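Plush storage, baskets or bins??
Home & Tidy > Small stuff

yatzi_c
ok so I have way too many mini plushies, the little kind with the string loops. 98 at last count. Bins turn into a pile and I never see the bottom ones. Trying long wicker baskets now, toys up at one end so I can reach in

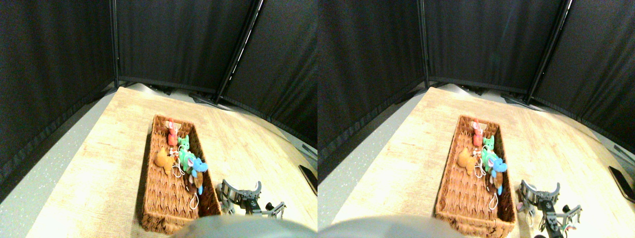
and then the plan is one basket per shelf, sorted by color maybe? or by animal. Can't decide. Shelf is a Borka, pretty shallow, 2 baskets fit if I turn them longways. Do the loops snag on wicker for anyone? thats my main worry

tin.dao
by animal. Color looks nice for a week then you get a two color one and the whole system dies

wanpenr
Disagree, color all the way. My kid puts them back right when its color, never when its animal. Also yes loops snag. Tuck them under or snip them

yatzi_c
not snipping!! I hang some of them in August for the porch thing. Tucking ok. Went lighter on this one, fewer per basket so theres room to dig

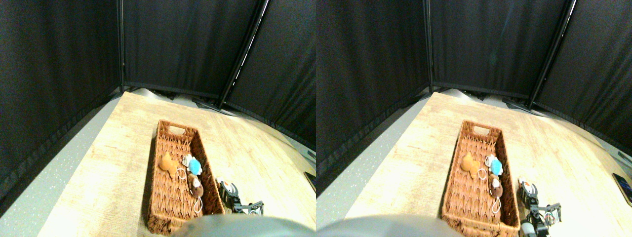

Diệp Đỗ
Fewer is the way to go, but wicker is a dust trap, sorry. I had mine in woven ones for years and vacuuming the weave is a pain. Line it with an old pillowcase at least.

tin.dao
pillowcase slides around tho. felt sheet cut to size, done

wanpenr
or just shake the basket out outside lol. never lined mine, its fine

yatzi_c
felt might work, have some left over from curtians. still not sold on animal vs color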